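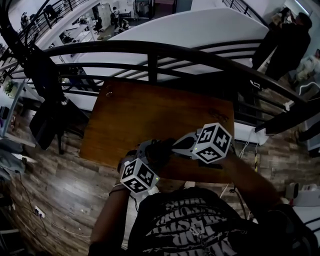 Fig. 4. Two-handed grip over a rectangular wooden board.

Week 4: Wood and the Grain

Last time we got through bark and sapwood, so now the fun part: why a board moves! Wood swells and shrinks across the grain far more than along it. A tabletop can get wider in a humid summer and hardly change in length at all. Once you know this, old furniture starts making sense (look at how the panels on the Lavwood chest float in their grooves, no glue anywhere).

Terms to know: end grain, quartersawn, flatsawn, cupping.

Flatsawn boards usually cup away from the heart side as they dry. Try drawing the rings on a slice of carrot, it really helps.

Reading: Georgiou handout, page 127 to the end. Bring your February sketches.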